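Category: Research Articles / Surgical Education

3.2 Scheduling of practice time

Trainees at the Halel and Lustine sites were assigned to one of two schedules. The first group practiced closure in a single long block each month. The second group had the same total time, split into short weekly sessions. Of 141 trainees enrolled, 100 completed the course and 96 returned the final survey. Reading material on wound closure was the same for both groups. 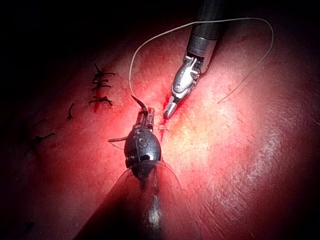
Figure 2. Instrument with pointed jaws over a textured tissue surface.

Survey answers differed mainly on fatigue. Trainees in the block group often wrote that their attention dropped late in the session - several asked for a longer break. Those in the weekly group more often named travel between sites as a burden.
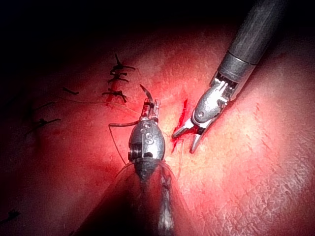
Supervisors were asked separately about staffing. At Lustine, weekly sessions were harder to cover in August, when leave requests were highest. Taşdemir reviewed all written comments and sorted them by theme; unclear entries were set aside and read again by a second reviewer.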